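The Quiet Comeback of the Family Bread Starter

By Albane Masson

Mar 22, 2018

The jar has a name, of course. They all do. Jocelyn Ocampo's is called Ider, after a town she once drove through on the way to somewhere else, and it lives on top of her refrigerator in Vukholm with a saucer for a lid. When I came by on a gray morning it had climbed nearly to the rim overnight and smelled like apples and beer. I wanted to take it home with me!

Starters are flour and water and whatever wild yeast has moved in, and people have been keeping them going for a very long time. What has changed lately is how many of my neighbors have one. I grew up on sliced bread from a bag (and loved it), so walking down my own street and smelling three different kitchens baking before breakfast still feels like a small holiday.

Ocampo started hers in December, in the coldest kitchen she has ever rented. It sulked. For 9 days it did almost nothing except grow a thin gray liquid on top, which she poured off into the sink each morning while her coffee brewed. Then one evening it doubled while she was at choir practice, and she came home to find it had pushed the saucer right off. She baked the next day. The loaf was flat as a book and she ate half of it standing up, with butter.

A swap on Nendberg Street

Twice a year the bakers of the neighborhood get together in the back of Sethi, a grocery on Nendberg Street, and trade starters in old jam jars. You bring one, you take one. Adeel Virk brought a dark rye culture that he feeds with leftover oatmeal water, a habit he picked up from his aunt and defends with real passion. Mehwish Niazi brought hers in a thermos. It is stiff, more like putty than batter, and she keeps it that way so it can go a week without a meal while she travels for work.

"A wet one is like a puppy," she told me. "Mine is more of a tortoise."

I left with a bit of each, plus a heel of Virk's rye wrapped in a napkin, dense and sour and wonderful with sharp cheese. The rye was gone before I reached the corner.

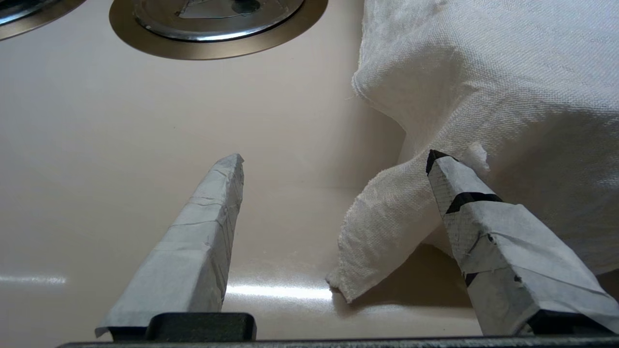

Getting your own going

Stir together equal weights of whole wheat flour and water in a clean jar, cover it loosely, and leave it on the counter. Every day, throw out most of it and feed what remains with fresh flour and water. It can take up to 2 weeks before it rises on schedule, and there is usually a dead spell near the middle when everyone wants to quit. Keep feeding it.

Doaa Lahlou, who teaches an evening bread class in her own kitchen, has her students put a rubber band around the jar at the level of the dough right after feeding. Then they can see how far it has come up by bedtime. She also tells them to save the part they would throw out, and she makes crackers from hers with olive oil and cumin -- salty, crisp, and gone in minutes at my house.

Her own starter came from a bakery where she swept floors as a teenager. The owner gave her a spoonful in a paper cup on her last day, and she has been feeding it ever since.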